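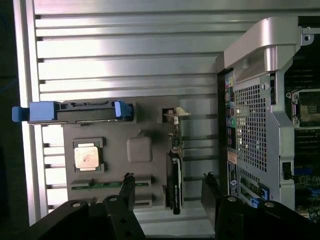 Community > Newsletter > Tiltby Repair & Reuse

13 Jun 2022
By the Newsletter Desk

Quick one this month, we're behind on everything. Old electronics drop-off is back on at the Laing Street depot, same gate as before, go past the glass bins and turn left. Open 8 to noon. Bring towers, laptops, printers, cables, phones. No fridges please. No loose paint cans either, that's the county site on Huser Road.

December's drop-off took in 1100 pounds of stuff, and 219 households came through the gate. Big line out to the road by mid morning, sorry about that. Two lanes this time so it should move quicker. Have your trunk open when you get to the front and stay in the car, we'll unload.

Printers: take the ink out first. We had a mess last time and teh floor mats never recovered. Tape over the ends of any loose batteries. Anything swollen, leave it outside the car and tell whoever's at the gate, dont put it in the bin yourself.

Desktops are what we want most. The Rureretti fund pays for 34 refurbished machines for the library loan shelf this year and we're short. Age doesn't matter much, if it's too old it goes for parts. Keyboards and mice welcome, monitors only if flat. Power cords too, tape them to the thing they belong to or they end up in the big tangle. 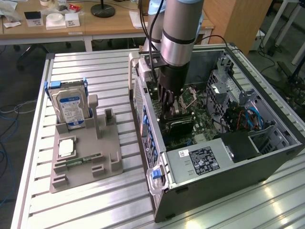 Do I need to wipe the hard drive before I drop off a computer?
It's best if you do, but if you can't, write WIPE on a piece of masking tape and stick it on the case. Those go in a locked cage and get erased before anything else happens to them. Want the drive back? Take it out at home, we can't return parts later.

Receipts for taxes at the gate, ask for one, we won't mail them after. Rain or shine. Cash for the fund goes in the coffee can by the scale.

Sign up to get Tiltby Repair & Reuse in your inbox. Unsubscribe any time.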